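Setting the table for one: a talk with Kanako Amano

Kanako Amano teaches a small evening course called Stockdale Table, in the back room of a shop that sells second-hand kitchen things. The course is for people who have begun to live alone, after a move or a loss, and who have stopped laying a table for themselves. It runs for 11 weeks. I visited her in July 2026, before the class came in.

"Most of them eat from the pot," she told me. "I did the same when I first came to Canada. I ate standing up beside the stove, and I washed one fork."

Her method is simple. Every person gets a tray and a bowl, and for the first evening they work with only these two things. She asks them to put the bowl on the tray, take it off, and put it back until they like where it is. I thought this would take one minute. She laughed and said that Dorothy Hartley, one of her first students, needed the whole evening.

"Dorothy moved it to the centre, then to the left, then again to the centre. In the end she kept it on the right, and she left the other side free for her book. Now she has a place for her book at every supper."

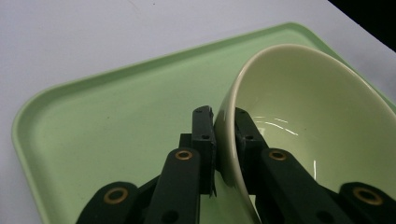
The colour of the tray matters to her more than I expected. She prefers a pale one, and a light green is her favourite, with a cream bowl. "White on white makes me think of a clinic," she said. "With a soft green under it, the bowl looks like somebody chose it." She does not mind that a tray is plastic. It is light to carry, the rim stops a spoon from sliding off, and it can be washed with the dishes.

About the bowl she is more strict. It should be glazed and deep enough for soup, and the student should lift it with both hands before buying. She paid 19 dollars for the one she uses at home, and she thinks this was a little too much.

I asked if people continue after the course is finished. She answered carefully. "Some do, some do not. Lorraine Cheetham wrote to me that she sets the tray on Sundays only. I wrote back that Sunday is a good day."

The next group starts in August, and there are still places. Students may bring a bowl from home - Kanako says that a chipped one is also welcome.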